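Notice to Staff of the Beverage Counter, Brosgate

The management of Somis wishes to record its thanks to all who served at the counter before the installation of the Paul system.

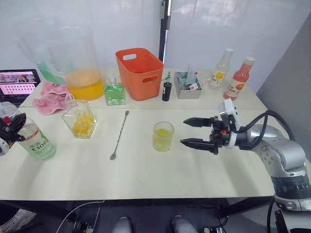
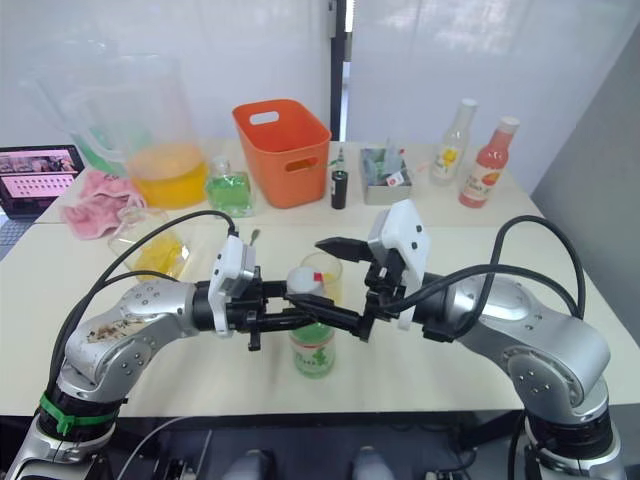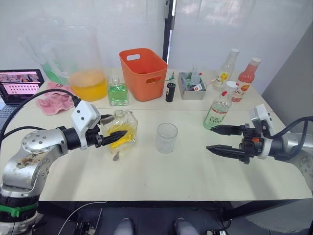 The matter of the staff was settled on July 18, 2019, and those affected were informed in writing. Of six positions, one was retained, under the title of Attendant. The Attendant is required to cut fruit, to fill the pitcher, and to remain within reach of the arms during opening hours. Conversation with customers is permitted but no longer forms part of the duties. It has been brought to our attention that the Attendant continues to fold the pink cloth at closing, although it is found crumpled beside the laptop each morning. No instruction exists on this point. The system prepares 38 drinks in a shift and has made no complaint.

In October the Attendant asked whether the Gelluleo, a green drink formerly made for regular customers, might be added to the menu. The request was forwarded. Until a reply is received, the Attendant may make it by hand, after hours, at the far end of the counter.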